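Prilska Hand-Held Gripper
Trial notes and options from Brellel

Home > Grippers > Hand-held > Prilska

Updated March 2, 2019

The Prilska is a gripper you hold yourself. You squeeze, it closes, and the camera on board records what you did so that an arm can be asked to do it later, usually with less grace. We stock it alongside the Duggan, which is cheaper, and the Turkness, which is heavier and has opinions about cables.

Customers kept asking which of the three to buy, so we gave them all the same chores and wrote down what went wrong. Lorcan Horgan did most of the gripping. Noreen Mac an tSaoi did most of the writing down, and her notes are less polite than this page.

What we tried

Each tool got the same set of 21 objects, from a bar of soap to a sock, picked up from a table and put in a basket. Lorcan worked with each gripper for 18 minutes at a stretch, then swapped. The sock beat everybody at least once. The soap beat the Duggan every time until we changed the finger pads, and we now ship it with the better pads as standard.

How they compared

Prilska: Light enough that Lorcan forgot to complain. Finger travel is smooth and the trigger returns fully, even when you let go in a temper. Wide-angle camera, fixed mount.

Duggan: Good on boxes, vague on anything round. The narrower lens gives a cleaner picture of the object and very little idea of where the object lives. Fine for bench work if your bench never changes.

Turkness: Strongest grip of the three and the only one to dent a paper cup on purpose. The cable leaves the housing on the side where your wrist would like to be. Left-handed testers liked it, both of them.

Picking a lens

Most of the arguments here have been about the camera. A narrow view keeps the fingertips large and sharp, but tracking suffers as soon as you turn toward a plain wall. A wide view gives the software more to hold on to and gives you more to explain to your colleagues, who had not planned on being in the data.

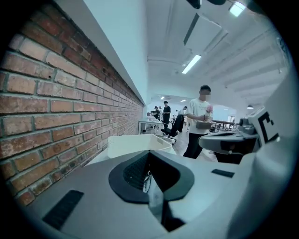 Lens coverage on the Prilska is generous, and you should plan your workspace with that in mind. The housing takes up the bottom half of the view, which sounds wasteful until you see how much room is left over: a white basket on the table just past it, then a brick wall running back to a desk with people by it, and ceiling lights a long way down the room. Brick is excellent for tracking, by the way – lots of edges, no two quite alike. Expect the corners to go dark. Noreen crops them before training and recommends you do the same, in stronger terms.

If your own room is all smooth white paint, tape up a few posters. Ours for the November trials were old trade show banners, and the tracker liked them far more than the visitors did.

In the case

One Prilska gripper, one set of soft finger pads, one set of firm pads, charging lead, hex key, and a printed setup card. The hex key is an odd size. Please don't lose it – we have already lost ours.

Ordering

Loan units go out for 19 days, return postage included. Groups taking 6 or more get a video call with Lorcan, who will show you how to set trigger tension and will try to talk you out of the Duggan. Spare pads ship separately. For mixed orders with the Turkness, tell us which hand your operators use and we will send the cable clip that helps a little.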